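Packing for one week with one bag

February 24, 2023

I leave for Trundov in April and will be gone seven nights. I have made this trip before with a big suitcase and did not enjoy getting it up the hill from the station.
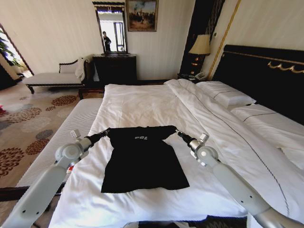
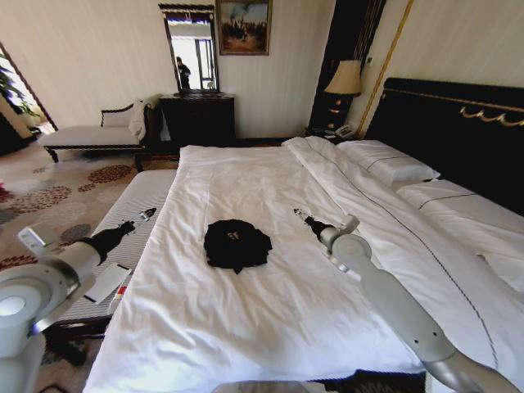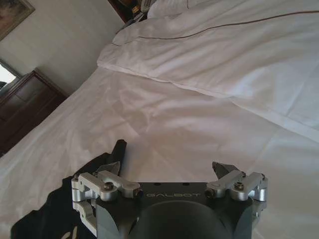
Filed under: Travel, Packing

The bag I'm taking is a 44 liter Huvance. I bought it used for 80 dollars. One of the side zippers sticks, but I don't use that pocket much.

Clothes first. I take 4 T-shirts, all dark, two pairs of pants and one sweater. Dark shirts can go an extra day and they can all be washed together. Last time I rolled everything. This time I'm folding flat, with the shirts stacked on top of the pants. Rolled shirts came out with creases across the chest and I had no iron.

Shoes are the hard part. I wear the heavy pair on the train and pack the light pair, stuffed with socks.

I booked a room on Chmielewska again. The street is quiet and there is a laundromat two doors down from the bakery. It only takes coins, so bring some. A wash and dry took me most of a morning - the dryers are slow.

The fare came to 369 dollars with the change at Drarora. The connection there is short and the platforms are far apart, so a small bag matters more than I used to think.

Still undecided: the rain jacket. It takes up a quarter of the bag and it rained once last time, for an hour. I'll look at the forecast the night before.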